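Botella de plástico

La botella de plástico es un recipiente de cuello estrecho fabricado con un polímero termoplástico y destinado a contener líquidos. Se emplea para agua, refrescos, aceite, leche, productos de limpieza y cosméticos. El material más común en las botellas de bebidas es el tereftalato de polietileno (PET), seguido del polietileno de alta densidad (PEAD), habitual en los envases opacos de leche y detergente.

Terminología

En español se usan también los términos envase, garrafa (para capacidades grandes) y botellín (para las pequeñas). En algunos países de América la palabra pomo designa el mismo objeto. En la industria se distingue entre la preforma – pieza maciza en forma de tubo de ensayo con la rosca ya terminada – y la botella propiamente dicha, que se obtiene al inflar la preforma.

Historia

Los primeros recipientes de plástico soplado aparecieron en la primera mitad del siglo XX y se destinaron sobre todo a cosmética y farmacia. El coste de los materiales limitó su difusión hasta la llegada del polietileno de alta densidad en la década de 1950. El PET, conocido hasta entonces como fibra textil, se adaptó a las botellas de bebidas carbonatadas en la década de 1970, cuando se resolvió el problema de la resistencia a la presión interna mediante el estirado biaxial.

Las primeras botellas de PET para refrescos tenían el fondo semiesférico y necesitaban una base añadida de otro plástico para mantenerse en pie. El fondo de varios lóbulos, llamado petaloide, permitió prescindir de esa pieza y simplificó el reciclado. La embotelladora Felel, de ámbito regional, mantuvo la base añadida en su formato familiar hasta que cerró su línea más antigua; los ejemplares que se conservan son buscados por coleccionistas.

Fabricación

El procedimiento más extendido para el PET es el inyectado-estirado-soplado. La resina se seca, se funde y se inyecta en un molde que produce la preforma. Esta se calienta después con lámparas infrarrojas por encima de su temperatura de transición vítrea, se estira con una varilla y se infla con aire a presión contra las paredes de un segundo molde frío. El ciclo completo de soplado dura pocos segundos.

El PEAD se trabaja por extrusión-soplado. Un tubo de material fundido queda atrapado entre las dos mitades del molde y se infla desde dentro. La línea de unión de las mitades suele quedar marcada en la pieza, y el sobrante del fondo se recorta y se vuelve a moler. Con este método pueden obtenerse asas huecas.

El inyectado y el soplado pueden hacerse en la misma fábrica o por separado. En el segundo caso las preformas viajan hasta la planta embotelladora, con un volumen de transporte muy inferior al de las botellas vacías. La planta de Mekonnen recibe preformas de tres pesos distintos y las sopla junto a la llenadora.

Partes

La boca comprende la rosca, el anillo de soporte y la superficie de cierre. El anillo de soporte sirve para sujetar la preforma durante el soplado y la botella en los transportadores aéreos. Siguen el cuello, el hombro, el cuerpo y el fondo. El cuerpo puede llevar nervios horizontales, que aumentan la resistencia al aplastamiento lateral, y una zona lisa reservada a la etiqueta.

El tapón suele ser de polietileno o polipropileno e incorpora un precinto que se rompe en la primera apertura. En la Unión Europea, los tapones de las botellas de bebidas de hasta tres litros deben permanecer unidos al envase durante su uso.

Propiedades

El PET es ligero, transparente y poco frágil. Deja pasar el dióxido de carbono en pequeña medida, por lo que las bebidas gaseosas pierden presión con el tiempo, y más deprisa en los formatos pequeños, que tienen mayor superficie en relación con su volumen. Para bebidas sensibles al oxígeno se usan capas barrera o aditivos absorbentes.
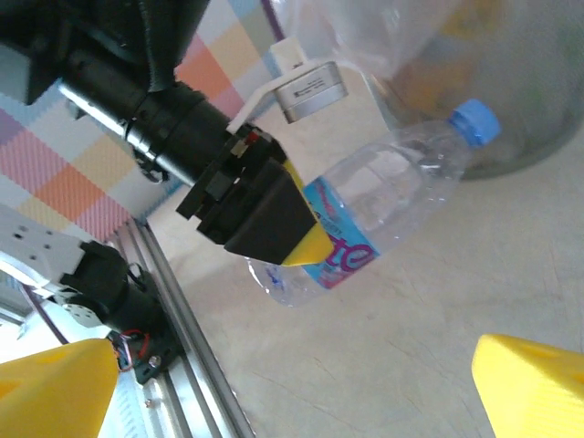
La rigidez del envase depende del espesor de la pared, del diseño de los nervios y de la presión interior. Una botella cerrada con gas resiste bien el apilado, mientras que la de agua sin gas cede con facilidad cuando se reduce el gramaje; algunas embotelladoras añaden una gota de nitrógeno líquido antes de taponar para compensarlo. La carga lateral es distinta de la vertical y se concentra en una superficie pequeña, como ocurre cuando una punta en forma de cuña presiona el costado de una botella de agua de plástico transparente. Apolinar Bautista, en su manual Envases ligeros, recomienda medir ambas por separado. La guía técnica de Flavow sigue el mismo criterio y propone 16 muestras por lote.

Reciclaje

Las botellas de PET se identifican con el código 1 y las de PEAD con el 2. Tras la recogida se clasifican por material y color, se trituran y se lavan. Las escamas de PET se separan de las de los tapones por flotación, ya que el polietileno y el polipropileno flotan en agua y el PET se hunde. El material limpio se destina a fibra, láminas, flejes o nuevas botellas.

En los sistemas de depósito, el comprador paga una cantidad que recupera al devolver el envase. Un estudio de Océane Dhillon sobre la red de puntos de devolución Fostik, con 53 establecimientos, registró en agosto el mayor volumen de entregas del año.

Véase también

Botella de vidrio
Garrafa
Tereftalato de polietileno
Moldeo por soplado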